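Play Kitchen Table FAQ

Welcome! The play kitchen table is our favorite thing at Dranent, and we get a lot of email about it. Most of the answers are below. Last updated Sunday, January 12, 2025.

What is on the table?

A happy mix of play food and dishes. The regulars are the strawberries, the orange, the bananas, the ketchup bottle, the big round plate and the green colander. Cups and cooking tools come and go with the week's theme. In December we did soup and went through an astonishing amount of pretend broth!

Why a colander? My daughter has never seen me use one.

Oh, we love the colander. It's the one thing on the table that kids of every age seem to find a job for. Little ones drop fruit in and tip it out again, over and over. Older ones rinse, drain, shake and serve. It has been a hat, a steering wheel and (for one whole morning) a spaceship. If you're putting together a set at home and can only add one piece of cookware, make it this. 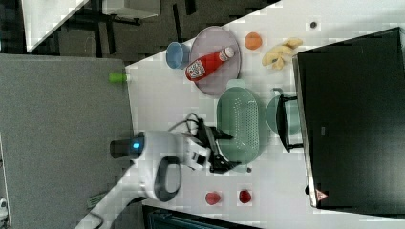

How long is a session?

90 minutes, with the last few set aside for putting things back. You can come late or leave early. If your child is deep in a recipe when the bell goes, let them finish serving.

Do the foods go together as a set?

Not at all, and we like it that way. Ours were picked up over the years from a few different places. The Vornness box gave us a good start on fruit, and Drikel is where we look when something goes missing. Sizes and colors don't match, and the kids could not care less. A strawberry and a ketchup bottle make a perfectly good lunch if you're four.

What can we play besides restaurant?

So many things! Try these:

Plate it up. Call out an order and see what lands on the big plate. Ketchup counts as a main course.

Fruit stand. Everything costs 90 cents, whatever it is. Great for counting out play coins.

Wash day. Fruit goes through the colander before it goes anywhere else.

Wrong kitchen. Put one thing in a silly spot and let the kids find it – bananas in a cup is a classic.

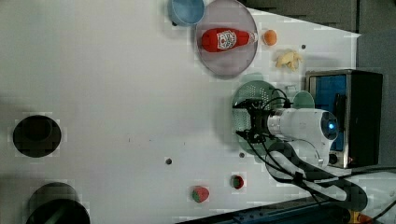

Ketchup on the plate, with the colander ready for strawberries.

How many children can play at once?

Nine is our limit for the room. At the table itself, two at a time is lovely for toddlers, and bigger kids work out their own crowd. If it's full, the Zakharchenko train set is just across the hall and never disappoints.

Can we bring our own play food?

Yes, please do. Put your name on the bottom with tape. We had a pretend waffle stay with us for a month before its family came back for it.

Where does everything go at cleanup time?

Food first, then dishes, then tools. Plates and cups can stay out near the edges, ready for the next group. Long-handled things like the slotted spatula go in the black container, handle end in, so small hands can spot them and pull them out again. You'll be amazed how much kids enjoy this part – ours argue over who gets the spatula.
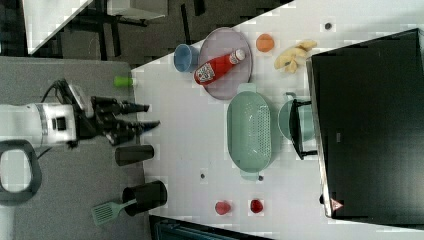 Montri Chaimongkol wrote in to say that cleanup goes faster at his house when the tools are put away first, with food last, so the kids can keep "cooking" right up to the end. We tried it last week and it went very well, so feel free to do it his way.

Can I borrow pieces to take home?

Fruit and cups, yes, for a week at a time. Write them in the notebook by the door. The colander stays here, sorry – there would be tears.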